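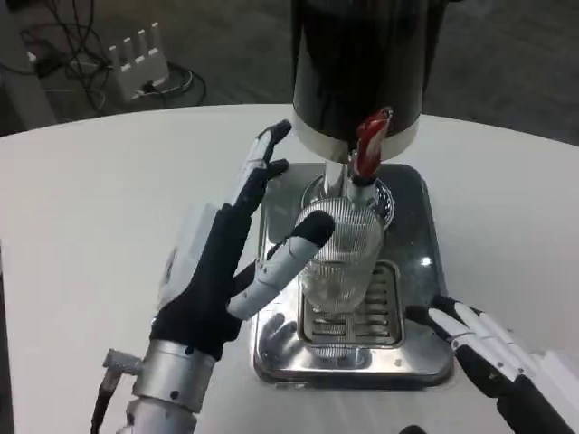
Lendemcombe, Feb 3, 2022
By Katia Morelli

Stornden Aranda two-handed serving station: what to budget for

The Aranda is a two-armed humanoid upper body sold for drinks counters, staff canteens and visitor areas. It works at an ordinary tabletop with a lever-tap dispenser and a drip tray, so most buyers can keep the equipment they already own. This page covers what you need to have in place before you ask for a quote.

What is included

The standard package has two arms, two five-fingered hands, the head camera, the control unit and 4 pairs of fabric gloves. Gloves are a wearing part. Sites that serve every day should plan to change them each month and order spares with the first delivery. The dispenser, glassware, table and network equipment are not included.

Table and dispenser

The table must not rock. Rounded or square tops both work, provided the base of the dispenser sits flat and leaves 30 cm clear on each side for the hands. Taps with a lever handle are the easiest to set up. Push-button and twist taps can be used, but they need extra setup time, charged by the day.

A drip tray with a removable grate is strongly advised. Polished steel is fine, though strong overhead lights may need to be moved or dimmed if the glare troubles the camera. We check this at the site visit.

Glasses

Choose one glass and stick to it. Clear, ribbed and frosted glasses are all supported, but each new shape has to be taught separately. The price covers two shapes. Stemmed glasses are quoted on request.

Power and network

Allow one socket for the control unit and a wired network point or a router of your own within reach. Cable covers are worth adding to the budget if the public or staff will walk behind the table — we can supply them, but any good hardware shop will be cheaper.

Setup and lead time

Delivery is 6 weeks from order. Setup takes two days on site, with a further half day for staff training. Orders for the start of the autumn term should reach us in good time, as September fills up first.

Running costs

The yearly service plan covers one visit, software updates and phone help on working days. Hands can be swapped on site by our engineer and sent to our Tisby workshop for repair. A loan hand is £140 a week, or free with the service plan.

For a site visit or a written quote, ask for Vega Requena in the sales office. Please have your table height, dispenser model and a photo of the tap ready.

Sign up to our newsletter for price changes and delivery dates. You can unsubscribe at any time.

© 2022 Stornden, Lendemcombe | Contact sales | Back to top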